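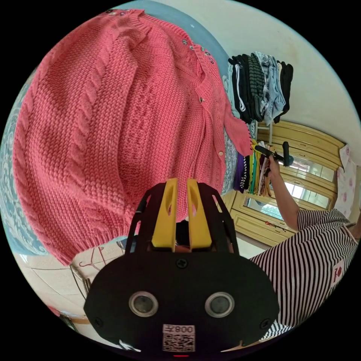
Search this site Search Go

Knitwear should never be hung up. I'll die on this hill, and I've got the stretched shoulders to prove it.

I grew up in a hanging household. Everything went on the rail, jumpers included, and by the end of winter every one of them had those funny little points at the top of the sleeves, like the person inside had grown horns in the wrong spot. Mum blamed the wool. I blamed the wool too, until I paid $200 for a cable cardigan at Hegarty (in January, in the middle of a heatwave, so you can see how I make decisions) and watched it grow a good hand's width on its hanger before the cold weather even arrived.

My friend Khadija El-Sayed reckons folding is for people with drawers. She lives in a flat with one skinny wardrobe and says a hanger at least lets her see what she owns. Fair enough! But a heavy knit is carrying its own weight all day long, and cables are the worst of the lot, all that extra yarn twisted up and pulling down. A cotton shirt can cope with that. A chunky cardi can't.

So, the bed. Lay the thing out flat, do up a couple of buttons so the fronts don't wander, and smooth the sleeves before you fold them in.
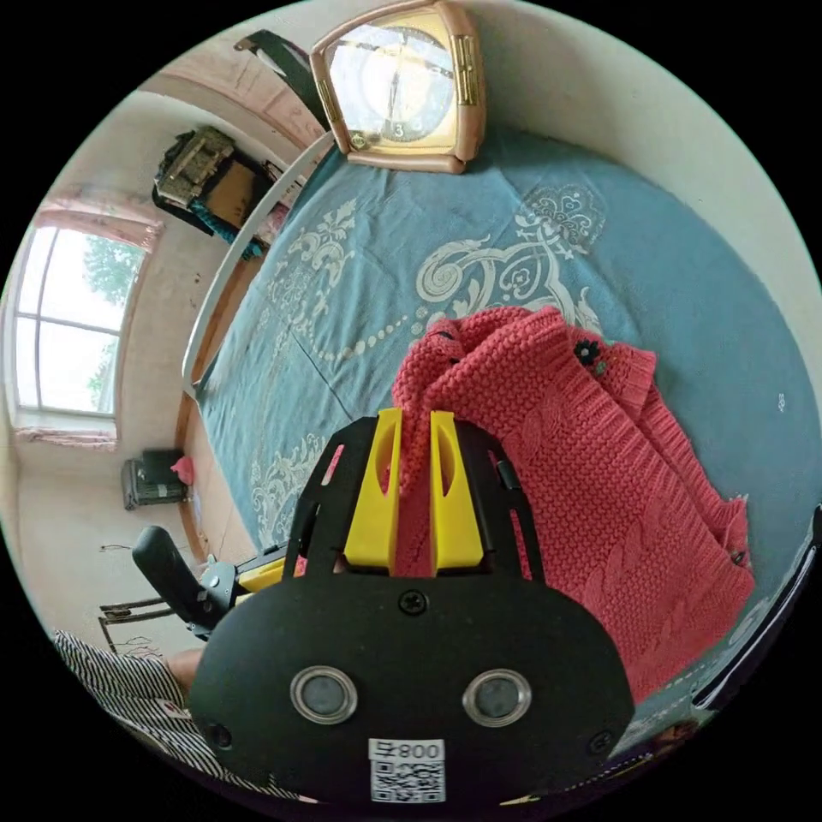 And please pick it up by the body, with a decent handful of fabric, and leave the cuffs alone – cuffs are where a good cardigan goes to die. Fold the sleeves across, bring the hem up to the neck and stop there. I don't roll. Hoi-yan Yau rolls everything she owns and her drawers do look lovely, but have a look at her ribbing some time.

What gets me is that the shops know all this. Walk into any Stevgate and the jumpers are folded on tables, then you get to the till and they offer you a pack of 21 hangers for the wardrobe at home. I bought them, of course. They're holding my shirts.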